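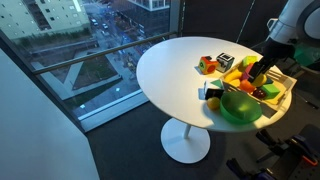
Toy food, blocks and a slatted crate on a round white pedestal table.

How to Sort and Store Toy Food and Blocks

Posted 30/07/2020 in Home and Play Areas, Pliltdale

Play food spreads. A set that came in one box ends up in three rooms, mixed with blocks, cards and parts of other toys. The method on this page uses one table, one open crate and one bowl. Allow 20 minutes for a small collection.

What you need

A table you can walk all the way around
A shallow open crate or basket
A plastic bowl
Two soft cloths
Mild dish soap
A box for anything that belongs somewhere else

A round pedestal table works well for this job. There are no corner legs to bump into, and you can reach the middle from any side. Wipe the top and let it dry before you start. A white top makes small dark pieces easy to find. If your table is glossy, put a towel under wooden toys with rough edges.

Step 1. Bring everything to the table

Collect the toys from the floor, the shelves and under the couch. Tip them out gently. Round pieces such as lemons and plums roll, so keep them away from the rim or put them straight into the crate. If you are working over carpet, a dropped piece will survive, but small ones are hard to see on dark gray pile.

Step 2. Pull out the large toys

Toasters, activity cubes and other bulky items go to the back of the table. They take up too much room in a shallow crate and hide what is underneath. These toys will live on the shelf beside the crate when you finish.

Check each one while it is in your hand. Press the knobs, look in the slots and shake it. Coins and small blocks often get pushed into toy toasters. If the toy takes batteries, open the cover and look for white or green crust on the contacts. Take out old batteries before storage.

Step 3. Take out the flat things

Picture cards, puzzle pieces and small flat parts slide to the bottom of a crate and can slip out between the slats. Lay them on the table, near the front. Cards go in an envelope or a zip bag with the name of the game written on it. Any part you can't identify goes in the box for other things. Keep it for a month, then decide.

Step 4. Clean the food and blocks

Put a little dish soap in warm water and wring the cloth out well. Wipe plastic pieces on all sides and dry them with the second cloth. Do not soak wooden pieces or anything hollow with a seam. Water gets in through the seam and stays there. If a hollow piece already rattles with water, stand it seam down on a towel overnight.

Painted toys need less soap. Stop if color comes off on the cloth, and set that toy aside.

Step 5. Fill the crate

Blocks go in first, along the sides. Then add the fruit. Long pieces like bananas fit best across one end. Put round fruit in the middle, where the blocks stop it from rolling when a child pulls the crate off the shelf.

Don't fill past the top of the sides by more than one layer. If you have more than that, use a second crate and split the toys into food and blocks. We tried sorting by color in the Pliltdale playroom and gave it up. Food and blocks as two groups is easier for young children to follow.

Step 6. Use the bowl for play

Keep the bowl out of the crate. It is the serving dish, and it also works for carrying a few pieces to another part of the room. At cleanup time the child empties the bowl into the crate and sets the bowl on top.

Looking after the crate

Run a hand along the slats every few months. Sand rough spots with fine paper, going with the grain on wood. Brush crumbs and dust out of the corners before refilling. If a slat is loose, fix it before the crate goes back into use.

Where to put it

A low shelf is best, with the crate facing the long way out so both ends can be reached. Leave a hand's width on one side for the toaster or whatever large toys you set aside in Step 2.

Related pages: Washing Dress-Up Clothes; Storing Puzzles Without the Box; Labels for Children Who Can't Read Yet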